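Church Life Help > Small Groups & Programs > Open Questions

Our men's breakfast has turned into a business meeting. Can it be turned back?

Posted 28 December 2003 by plaidthermos

I go to a mid-sized church in Plivgate and for the past while I have been the person who unlocks the hall, starts the coffee, and opens the monthly men's breakfast in prayer. I did not apply for this. I missed a breakfast and came back to find I had been thanked for agreeing to it.

When it began, the breakfast was simple. Eggs, a short passage, some talk, prayer, home before lunch. Men who would never sign up for a Bible study came to it, and a few of them even spoke.

Then somebody brought up the parking lot.

I don't blame him. The parking lot needed bringing up. But it used the whole hour, and the next month there was a report on the parking lot, and the month after that there was a second opinion. Since then we have covered the boiler, the new hymnals, the old hymnals, whether the sign out front is too small, and the bill for the boiler, which was $3,149 and which I can now recite more easily than most of the Psalms. The passage has shrunk to a verse, and in October it was skipped so we could finish with gutters.

Attendance has gone up, which makes it harder. We used to get 11 on a good morning and now it's closer to double that, so when I mentioned to our pastor that I thought we'd lost something, he said the numbers looked healthy to him. They do look healthy. They look like a zoning hearing with bacon.

I miss the prayer part. There are a couple of men who were going through hard things and used to say so at the table, and they have stopped coming. I can't prove the gutters did it.
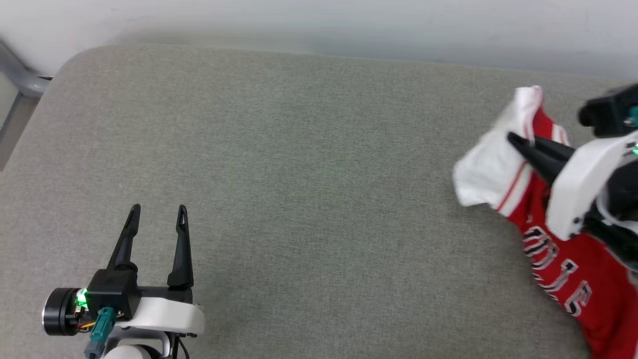
I've tried three things so far. I put an agenda on the tables with prayer at the top, and people took it as permission to add items. I moved the passage to the start, and half the room arrived after it. Then I asked, as kindly as I know how, if we could leave building matters to the people who were elected to handle building matters, and two of those people were sitting right in front of me holding a drawing.

Has anyone pulled a group back from this? I'd like to do it without a speech. I'm bad at speeches, and the last man who gave one over breakfast now attends a church in Bostov.

2 answers

Answer 1, from soda_bread

First, sympathies. Our women's group went the same way over a kitchen remodel, and I know more about grease traps than I ever planned to.

I don't think you'll get the talk to stop by asking. Men who have found a place to discuss a boiler are not going to give it up for a handout. What worked for us was giving it a place of its own. We told everyone that building talk was welcome and would start at ten sharp, in the other room, with the second pot of coffee. Breakfast and prayer ran until ten. If somebody brought up the countertops early, whoever was nearest said "ten o'clock" and passed the toast. It felt silly for the first couple of months. After that people were saying it to themselves.

It matters that the second meeting is real. If you promise them ten o'clock and then start stacking chairs at five till, they'll go right back to discussing it over the eggs, and they'll be right to. Let them have the room, the drawing and the last of the bacon. You don't have to stay. I never did.

Two more things, since you asked for no speeches.

Seat people at small tables if you have them. One long table makes a meeting all by itself. There's a head of it, and someone will sit there, and pretty soon he's calling on people. At a table of four or five it's very hard to hold a hearing, and a man who wouldn't say a word to the whole room about his job or his marriage will sometimes say it to the person passing the salt.

And have the prayer come out of the talk. If you announce "we will now have prayer requests," you will get somebody's cousin's knee. I have nothing against the knee. We prayed for one knee for most of a year and I became fond of it. But if each table is given one plain question with the passage, such as what has been heavy this month, and then each table prays for its own, you'll hear other things. Keep it short. Let them pass if they want to.

About the men who quit coming: call them. Don't wait until the breakfast is fixed. Don't tell them about the breakfast at all, if you can help it. Go get a cup of coffee with one of them and ask how he is. If it ends up that the real group is three of you in a diner while the other crowd settles the gutters, well, the gutters will get settled and you'll have your group.

I'd talk to your pastor again too, and leave attendance out of it. He may be hearing "the breakfast is going badly" when he can see a full room. Tell him which part you miss. Mine came around as soon as I said I hadn't prayed with another person at that meeting since Easter.

Comment from plaidthermos: The ten o'clock idea is good and I'm a little annoyed I didn't think of it. We do have small tables. They're behind the hymnals. The old ones.

Comment from soda_bread: Of course they are.

Answer 2, from Dönmez

I disagree with some of this. Those men showed up on a cold morning because they care about the church, and a boiler is part of caring about it. At our place nobody under 40 could tell you where the boiler is. Count your blessings.

That said you could just read a longer passage. We did Nehemiah. It's a book about a building project so they can't complain, and there is a good deal of praying in it. By the time you reach the list of who repaired which gate they will feel right at home. Chapter 3 is mostly that.

Also serve the food after. If it's eggs first you've got nothing left to bargain with. Pray, read, then eat. The latecomers at ours got a lot more punctual.

I don't have a view on the sign except that it is probably too small. They usually are.

Comment from plaidthermos: Please do not come to our breakfast.

Comment from Dönmez: How big is it though

Comment from soda_bread: Ten o'clock.

The person who asked this question has marked Answer 1 as helpful.

Related questions
How long should a closing prayer be when the roast is in the oven?
Our newcomers' lunch has no newcomers
Is it all right to leave the choir without moving away?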